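Trade & Shop > Features > Automation

Search this site Enter keywords Go

Small Arms, House Rules

Last updated: Wednesday, September 2, 2020

The rule sheet at Clokel's test kitchen used to be a single page. It said to keep hands clear, wear shoes and know where the stop button was. The sheet was written for one arm doing one job, and for that it was enough.

It has since grown. Clokel leases light robot arms to care homes and small cafeterias, where they put away dishes and handle the doors and lids of ordinary appliances. None of those places was built for a robot. There is no fence and no painted line on the floor, and the people nearby are thinking about lunch. The company says that most of its trouble in the first year came from small things the published safety standards leave to the user to work out.

Those standards do cover a good deal. They ask for a written risk assessment before an arm goes to work near people, and they expect the assessment to take in the gripper and whatever the gripper is holding. A soft, slow arm with a kitchen knife in it is a different machine from the same arm with a sponge.

What the standards can't do is write the assessment for a particular room. That falls to the owner, and many small owners have never written one.

Clokel's current sheet runs to 90 lines. It begins with the fingers. Before any task, the operator closes them and looks at the tips through the wrist camera. The tips should meet at close to the same height. If they don't, work stops until the gripper has been checked.

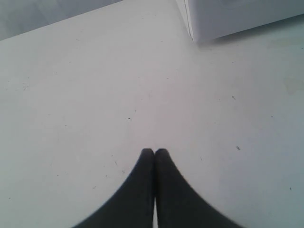

Gripper closed over a white surface, seen from the wrist camera.

The check takes less than a minute, and operators tend to skip it when they are busy. Clokel's answer was to make it the first line of the log. A log with no finger check is treated as a log for a job that did not happen, and the hours can't be billed.

Next comes cleaning. Surfaces the arm will work over are to be wiped at the start of the shift and looked at again through the camera between tasks. Crumbs and grit stick to finger pads and end up in the next bowl. The sheet says to wipe with a damp cloth, let the surface dry, then wipe the fingers separately with a second cloth. It does not allow one cloth for both.

The longest section deals with reaching into and around appliances. A hinged panel can swing back. A rail or bracket that looks solid may be molded plastic and may snap if a closed gripper leans on it. Clokel asks operators to bring the arm in at its lowest speed setting and to stop short of any panel before making contact.
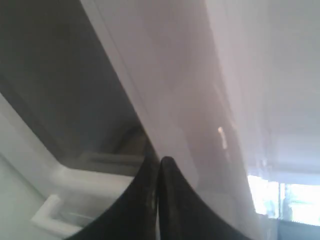

Light is a part of this that gets less attention than it should. A glossy panel near a window can throw a bright spot into the camera, and a white edge against a bright window is hard to find. The sheet tells operators to lower the blinds or change the approach angle if they can't see the edge they are working to. Guessing is listed as a reportable event, the same as a collision.

Skuveo, which runs two arms in a school cafeteria, started with Clokel's sheet and cut it down. Its version keeps the finger check, the cleaning and the low-speed approach. It drops most of the paperwork and adds a rule that no one reaches past a moving arm for any reason, including to catch something that is falling. Staff found that last rule the hardest to follow. Catching a falling cup is a habit.
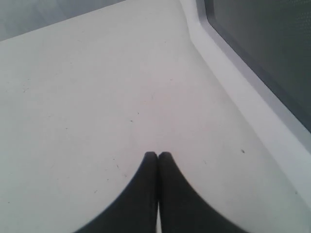
A few specks show on the white surface beyond the closed fingertips.

Both companies now keep written records of near misses. Clokel had 343 entries by the end of February, most of them minor: a bumped ledge, a lid set down crooked, a cloth left in the work area. Every entry gets a short reply from whoever owns the rule involved. Some replies say only that the rule stays as it is.

Dishes have their own page. Ceramic is heavy for its size, it is slick when glazed, and it breaks into sharp pieces. The sheet calls for one finger inside the wall and one outside, with the force set at the lowest value that holds the piece. The operator lifts it a short way, waits two seconds and looks for slipping before moving on.
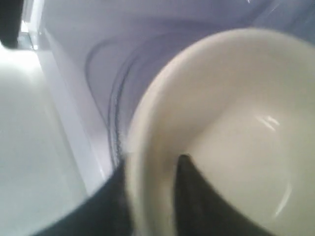 Chipped pieces are not to be gripped at all. They go in the bin by hand, with a glove. If a bowl does break, the arm is stopped and powered down before anyone picks up the pieces, and the finger pads are replaced if they show a cut.

Sirko, a training firm that teaches short courses for cafeteria staff, has asked to use the dish page in its classes. Clokel agreed on the condition that the force settings be left out, as they apply only to its own gripper. A buyer with a different arm has to find those numbers by testing and write them down.

The next revision will cover what to do when a visitor walks in partway through a task. The draft says to pause the arm, speak to the visitor, and restart only when the person has left or is standing where the operator can see them. Skuveo has been trying it at the lunch counter and wants the wording made shorter.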